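Subject: Re: [nedwood-fans] Reunion special, airing and ticket questions
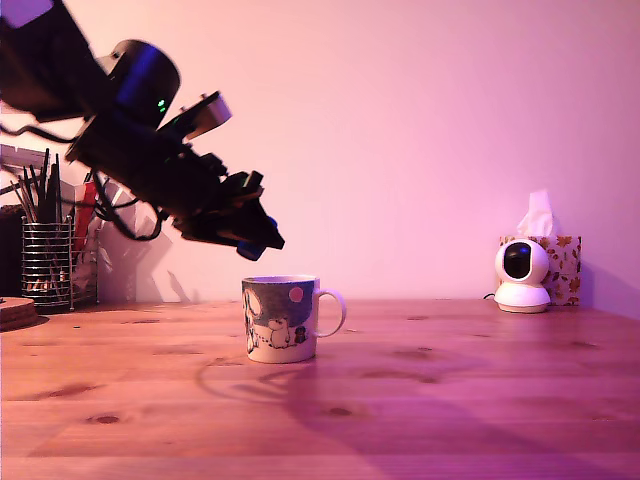
Is the Nedwood reunion going to be one episode or two?
One episode, 90 minutes with ads. The second hour people saw listed is a repeat of the season two finale.

I've been keeping the list's episode guide since the show moved to Kivi, so I'll add the reunion page once it airs. The rest of my answers are under the quoted message.

> Posted to the list, November 2025
>
> Does anyone know if the whole original cast is back?
> The Kivi page only shows the five from the poster, and
> the fan page says the twins are out over the money.
> Also, are there still seats for the Uvcombe taping, or
> did they all go in the presale? I signed up in June and
> never got an email.

On the cast: the press note lists seven names and the twins are both on it. The money story started with one comment on the fan page and I haven't seen it anywhere else. The poster is left over from season three.

On the taping: the theater in Uvcombe holds 775 and the presale is finished. The standby line opens at the side door on the day. If you signed up in June, check your junk folder for mail from Isberg, not Kivi. Isberg handles the tickets and a lot of people missed it for that reason - I did too, the first time.

Phones get locked in pouches at the door, so don't plan on selfies with the cast inside. They usually come out the back afterward and some of them will stop.

The petition for a fourth season is at 1,447 names. I'll send the link again when the reunion airs. Please trim your quotes when you reply, the last digest ran to 12 pages.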